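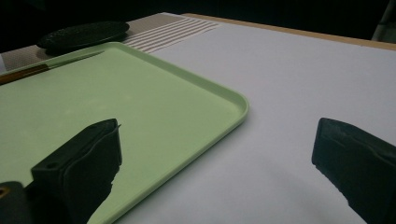
## Re: [ernen-energy] Heat pump grant, second reading

On Saturday, April 19, 2025, Shirley Campbell wrote:

> I don't see the fuss. The council voted 674 thousand for the heat pump grants, the money has to be spent by August, and every house that converts is one less burning oil. Can we please just get behind it?

Shirley, I'm with you on the oil, I really am (ours went in March and I don't miss the smell one bit!). My trouble is with how they got to that number. I sat up in the gallery for the whole second reading and Maximiliano Valdebenito was the only member who asked what happens to people who rent. He got two minutes and then the chair moved on.

The staff paper counts 286 homes as eligible, but 137 of those are rentals, and the landlord has to sign the form and put up the deposit. Would yours? Mine wouldn't fix a gutter.

Yvonne Entwistle sent me the old Plorkden figures and they had the same snag there — owners grabbed the grants in the first month and the tenants went on paying for oil. Plorkden ended up letting renters apply directly, with the deposit waived, and I'd love to see us copy that before the third reading instead of patching it up next year.

Golshifteh, do you still have the amendment you drafted for the insulation bill? I think half the wording would carry over. And if anybody knows whether written comments have to go through the clerk or straight to the members, please shout, the website says both.

Everaldo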